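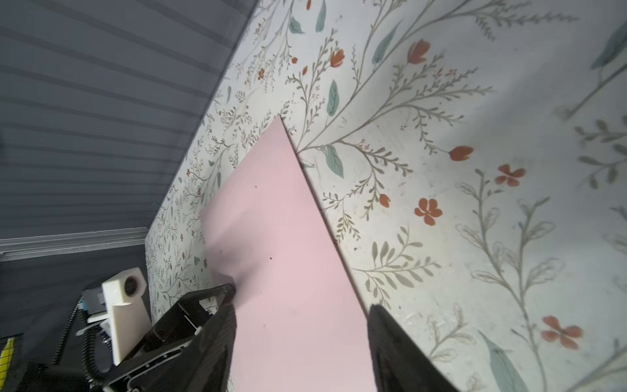
I have been trying to learn how to read again. I know how that sounds, coming from a grown woman with a library card and opinions about commas, but sometime last winter I noticed that I hadn't finished a book in months. I'd start one, get twenty minutes in, and find myself looking up the price of patio umbrellas. In February!

So I made a rule. One hour in the evening, 60 minutes by the stove timer, phone in the bread box. (It fits. The bread has moved to the top of the fridge and seems happy enough.) The first week was miserable. I was itchy and bored and I kept thinking of people I ought to write to. By the second week I had stopped getting up to check how long was left, and one night the timer went off and I was annoyed with it, which felt like winning a small prize.

What I hadn't planned on was how much it would matter what I read. I began with a big serious novel everyone had been recommending since we moved to Kitthorpe, and I got to page 47 and stuck there like a boot in mud. I'd read the same paragraph every evening, something to do with a harbor, and go to bed feeling stupid. My old neighbor Botond Mészáros, who taught high school for 90 percent of his life if you believe him, told me on the phone to quit it at once. "You're out of shape," he said. "Read anything. Read the manual for the boiler." He reads train timetables for pleasure, so I took this with some salt, but I did put the novel back on the shelf and I haven't missed the harbor one bit.

After that I went wandering. I read a mystery set in a cheese factory. I read half of a gardening book and all of its index. I picked up odd things from the dollar cart outside Drurlow Books, including a couple of textbooks on subjects I've never studied and never will, and I have to say I got fond of them. There's something restful about a page that isn't trying to charm you. It has a point to make about its one corner of the world and it makes it, heading by heading, and you can follow along or not.
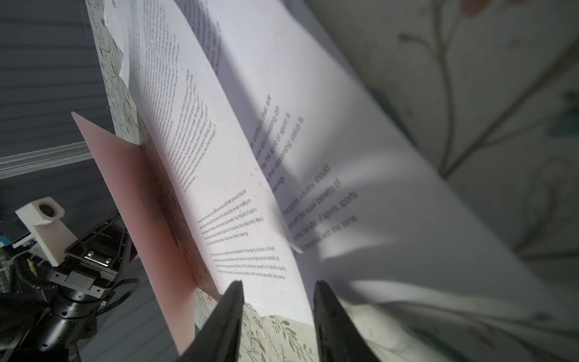 The social benefits of sports, among other matters. I was picked last for kickball and read every word.

My sister thinks all this is very funny and has started mailing me things. So far I've had a church cookbook and a history of the Kokkonen ferry line — both of them wonderful, by the way, and the cookbook has 2 recipes for the same rhubarb cake submitted by women who I suspect weren't speaking.

I've loosened the rule a little now that the evenings are lighter. Some nights it's only half an hour, and once I skipped it altogether to sit on the back step and listen to the kids next door argue over a sprinkler. But the phone still goes in the bread box after supper, and I've started keeping a list of what I've finished inside the pantry door. I'll type it up for you when it gets long enough. If you have something dull and lovely to recommend, please leave it in the comments, and tell me if the type is very small so I can find my other glasses.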